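Baking & Brunch > Make-ahead
Posted August 17, 2019 by Elmarie Mokoena

Can I shape cinnamon rolls the night before and bake them in the morning? I've got 18 hungry people coming and I'm so excited, but I'd love to sleep past five! My dough is the soft buttery kind with instant yeast. 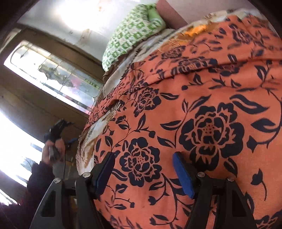
Hiba Darwish
Yes, do it! Shape them, cover the pan tightly and put it straight in the fridge. Next morning let them sit out until they're puffy (mine need an hour, sometimes more), then bake. Cold dough slices so cleanly too, you'll love it!

Windby
I just freeze mine. Works great with orange icing!!

Last updated by Hiba Darwish: fixed a typo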